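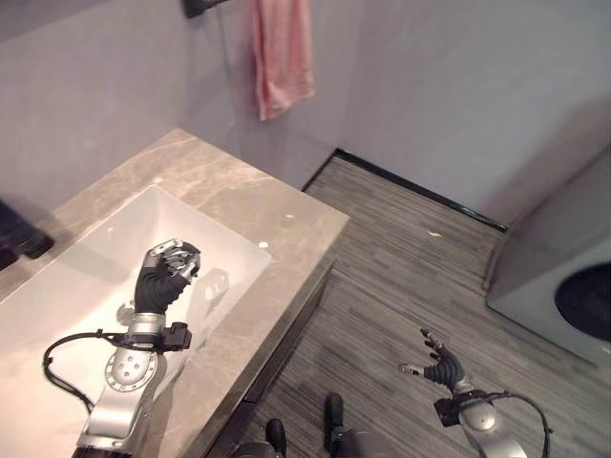
# Sarbridge Water Outsourcing Papers

Council minutes, tender notices and contract drafts on Sarbridge's long effort to hand its taps and drains to somebody else. Collected by residents, typed up on weeknights, and tidier than the originals, which were stapled in no order we could identify.

## What's in it

- `minutes/` holds 12 sets of council minutes, including the one where the item on leaks was deferred for lack of time after a lengthy item on mugs.
- `bids/` holds the public parts of the bids from Plerau and Carrasco. The blacked-out parts are also included, for completeness.
- `letters/` holds some 100 letters from ratepayers, with names and addresses removed. The capital letters are as we found them.
- `tariffs.csv` gives the old and proposed charges by ward.

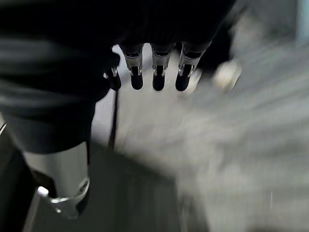
## Known problems

Skendine ward changed its boundary halfway through, so its rows appear twice under different codes. Please don't add them together. The council did, and the figure is still in the December budget.

Page 4 of the Carrasco bid is missing. We have asked for it 3 times and have been sent page 5 each time.

Dates in the minutes follow whatever the clerk's software felt like that month. We left them alone and put a corrected column beside them.

## Using it

Free to reuse with a link back. Corrections are welcome through the issues page, which is read on Monday evenings. Complaints about your own bill should go to the council, and we wish you well.

## Related

- Sarbridge refuse collection routes
- Skendine ward boundary files
- Plerau parking contract, annotated
- Electricity tender papers (incomplete)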